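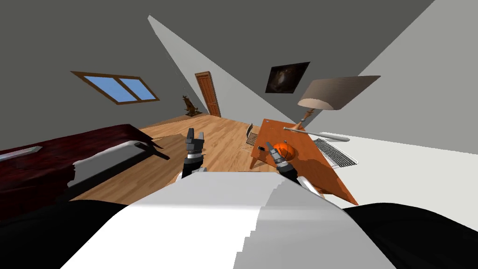

Attic room, where to put the desk?

fanni_b
June 6, 2007
Hello all. We rent the top floor in Culside and I want to make the attic a bedroom with a desk. My husband says the desk must go under the low side. I am afraid for my head. What did you do?

Liviu Coman
Low side, of course. You sit there, you don't stand. Keep the high part for walking and for the wardrobe.

eszekeres
I don't agree with Liviu. I had it so for two winters and I hit my head each time I stood up. Put the bed low and the desk by the end wall.

Liviu Coman
Then your chair was too close. Leave more space behind it and you can roll back first.

eszekeres
In my room there was no more space behind it. Not everybody has a big attic.

zoli_m
Fanni, how high is the low side? Also ask the landlord about insulation before you buy anything. Mine in Fendgate was too hot in June to work after lunch.

fanni_b
I will measure tonight. The desk is from Kisten and it is quite deep, so maybe Erzsébet is right.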